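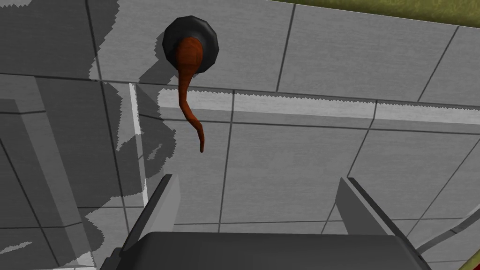
Re: Carrots forking on the Pasholm plots

From: Halyna Antoniuk
To: Darkbridge Growers list
Date: 2023-05-08

On the forked roots, I had the same trouble on plot 14 for two seasons and I think it was the manure. I was digging it in every spring just before sowing, which suits the squash but does carrots no good at all. Last year I left the bottom bed alone, put nothing on it, and sowed into what was left from the year before. Most of the roots came up straight. The ones along the path edge still forked, but that end is full of flint and I had not sieved it.

> We pulled the last of the overwintered carrots at the weekend and
> nearly all of them had two or three legs. The bed was dug over in
> September and had a good barrow of manure on it. Is it the stones or
> the feeding? We are on the Benmoussa side, next to the water tank,
> where the ground is heavy. Also, is it too late to sow again now?
> We have half a packet left from last year.

It is not too late. I sow my main crop in May most years and the fly seems to be less of a nuisance than on the early rows. Half a packet from last year should be all right if it was kept dry, but sow it a bit thicker than you normally would. Parsnip seed is another matter and I would not bother with an old packet.

For the heavy ground on your side, try a short variety. The long ones need more depth than any of us have down there. You hit the yellow clay at 35 cm by the tank, and in places before that. I grow a stumpy one in that kind of soil and it does well enough for soup.

What I do now:

Rake the bed down fine and take out the stones as you go.
Water the drill before sowing, and leave the top dry afterwards.
Sow 2 cm deep at most, and firm it with the back of the rake.
Thin in the evening, and take the thinnings away with you.

Fleece helps with the fly. I peg mine down on all sides as soon as the seed is in — a gap at one corner is enough to let them under. There is a roll in the Jidero shed that anyone can cut from, but please write down what you take in the book on the shelf. We bought 300 metres between us and I would like to know when to order more.

If you have room, try one row in a deep tub with old compost and sand as well. It will tell you whether the soil is to blame or something else.

The tap by the lower gate is dripping again, so please turn it off hard.

Halyna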